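Hang it up, then

Wash day in Mellside, and the drying has come indoors again. Roughly 200 wire hangers in the average airing cupboard, or it feels like it -- half of them bent. So, a small rack. Black, low base, top rail you can reach sitting down.

Start with the zips. Jackets first, then teh fuzzy stuff. Pegs on the shoulders if it slips.

Hangers, pegs and one low rack

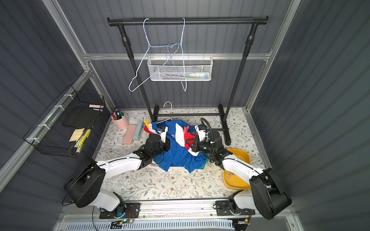
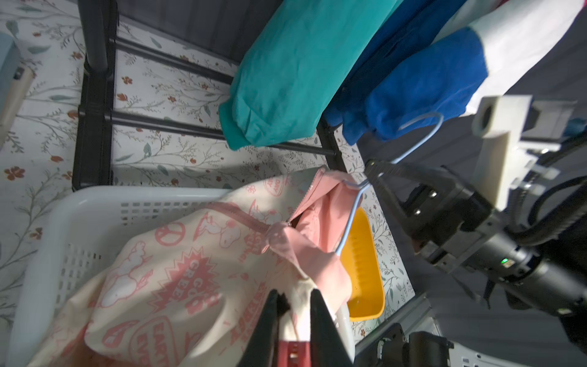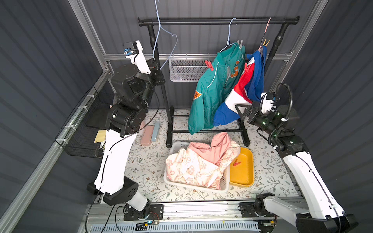
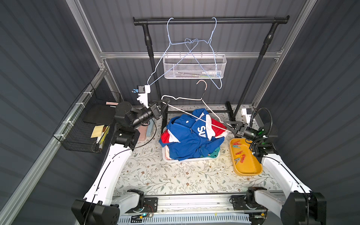
Leave gaps on the rail, three fingers or so. Jalton does a rack for small flats, Abella's is sturdier but heavy on the stairs. Knitwear stays flat, always. And turn the socks the right way out before Tuesday -- you wont do it after.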